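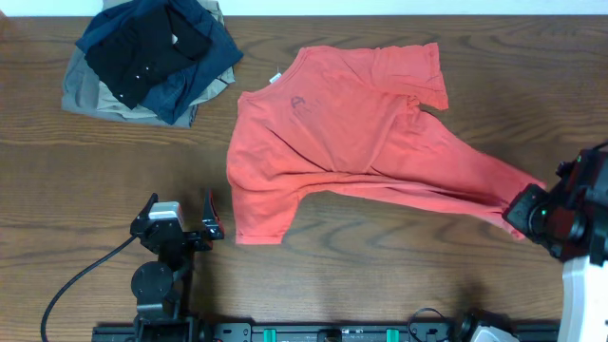 NOTICE TO THE RESIDENTS OF PRITCHARD HOUSE
Concerning the Unclaimed Shirt

1. It is the duty of this office to report that one short-sleeved T-shirt, orange in color, remains in the custody of the laundry room. The shirt was entered in the register in November under item number 404. It bears a small dark emblem on the chest, faded, which the office has been unable to identify. A white tag is attached at the neck.

2. Under the House Rules, an article left in the laundry room is held for 60 days and then disposed of. The period has expired. Disposal was suspended on receipt of three separate claims, each of which is summarized in this notice so that residents may understand the delay.

3. The first claim was submitted by the resident of Apartment 12, who stated that the shirt was given to him at the opening of the Zusa swimming baths and that the emblem represents a diver. He was invited to inspect the emblem at the folding table. He inspected it for some time and asked whether it might be turned the other way up. This was permitted. He then amended his claim to say that the emblem represented a heron, and that he had always thought of it as a diver.

4. The second claim was submitted by the Nudusetti family, jointly, in four different hands. The family stated that the shirt had belonged to each of them in turn, beginning with the eldest son, and that it had been washed so often that no one could now be expected to describe it. The office considered this a reasonable statement but could not accept it as evidence. The youngest daughter requested that the record show she had spilled soup on it. The record so shows. No soup was found.

5. The third claim was submitted by Mrs. Luminița Dobre, of the top floor, who did not say that the shirt was hers. She said that it had been her husband's, that he had worn it to paint the kitchen in Presus the summer before they moved, and that she had brought it down with the towels by mistake. Asked to describe the emblem, she said that she had never looked at it. Asked to describe anything else, she said that he used to pull it off by one corner, all in one go, and drop it on the table like that, and that she had spoken to him about this for the whole of their marriage.

6. The office wishes to state that it is not empowered to decide claims on the basis of feeling. The House Rules provide for a receipt, a photograph or a name sewn into the garment. None of the claimants was able to produce any of these. A letter was sent to each of them to that effect, and a fee of 4000 was assessed for storage, to be paid by the successful party in the currency of the building.

7. The resident of Apartment 12 withdrew his claim the following morning. He wrote that he had found his own shirt, that it was green, and that it did have a diver on it.

8. The Nudusetti family withdrew their claim the same evening, after what was described as a discussion. The daughter wishes it known that she voted against.

9. Mrs. Dobre did not withdraw her claim, nor did she pursue it. She has since been seen in the laundry room on several occasions without laundry. On each occasion she smoothed the shirt, brought the sleeves in, folded it in thirds and placed it back on the shelf. On each occasion the clerk on duty entered the matter in the register as "article inspected, no change."

10. The office has reviewed these entries. It finds that Rule 9, which concerns the care of shared property, allows the release of an article to any resident who has maintained it at her own effort. The rule was written with the hallway ferns in mind. It does not mention ferns.

11. Item 404 will accordingly be released to Mrs. Dobre on Apr 4, 2026. The storage fee is waived. She is asked to sign the register and to bring back the blue towel belonging to the house, which left the laundry room in her basket and which she may keep until the weather is warmer.

By order of the Office of Residence

12 comments
Share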